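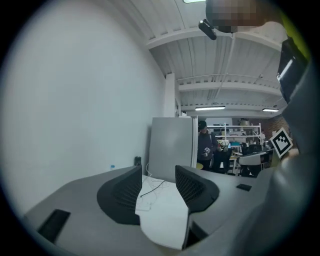 Section 4: Laying Out and Routing Your Cables

This is our favorite part of the whole Closden set-up! Once the cables have a proper path, the desk is a pleasure to sit down at, and you only have to do it once (well, once per desk). Set aside a quiet half hour and put some music on.

Before you start

You will need the Closden cable tray, the pack of 12 reusable ties, the adhesive clips and a soft dry cloth. A sheet of plain white paper is a big help too. A thin black cable shows up beautifully against white, loops and all, while a pale cord lying next to it is easy to miss, so look twice for the light ones.

CAUTION: Shut down your equipment and unplug the power strip from the wall before you move any cable. Do not work on a live strip.

Laying out

1. Clear the work surface and wipe it down. Let it dry completely.

2. Unplug one cable at a time. Stick a label near each end as you go and write down what it connects. "Lamp" or "left screen" is plenty.

3. Lay the cables out on the surface and let them fall into whatever curves they like. Cables that have been coiled for months will want to spring back, and that's fine. Give them a few minutes.

4. Look along the full length of each one. Set aside any cable with a split jacket, a bare spot or a bent plug. Do not repair it with tape.

5. Sort what is left into power cables and signal cables. Thin cords go on top of the pile so they don't get pinched under the heavy ones.

Note: If two cables look alike, trace each with a finger from plug to plug before you label them. Assunta Lo Presti, who tested this guide on her own desk, found two chargers she had been missing since July!

Routing

6. Start with the longest power cable. Run it from the device to the back edge of the desk, then down into the tray.

7. Leave a relaxed loop behind each device. You should be able to pull a lamp or a screen forward a little without tugging on the plug.

8. Add the other power cables on the same side of the tray. Signal cables go on the opposite side.

9. Press an adhesive clip onto the underside of the desk wherever a cable sags. Hold each clip firmly while you count to 12, then wait 5 minutes before hanging anything from it.

10. Close the ties with your fingers only. A tie is tight enough when the bundle holds together and you can still slide one cable through it.

11. Coil any extra length into wide, easy circles and rest them in the tray. Go as wide as the tray allows.

CAUTION: Never fold a cable flat or wrap it around a desk leg. Keep coiled power cables out from under cushions, rugs and papers.

Note for standing desks: Raise the desk to its full height before you close the last tie. If anything pulls tight on the way up, lower the desk and give that cable more slack.

Checking your work

12. Plug the strip back in and switch on one device at a time. If something stays dark, check your labels first and the plug second.

13. Slide your hand along the front edge of the desk. Nothing should catch or dangle.

Spare ties and clips are sold as pack 53. The Wulledell side tray fits the same brackets and is covered in Section 5.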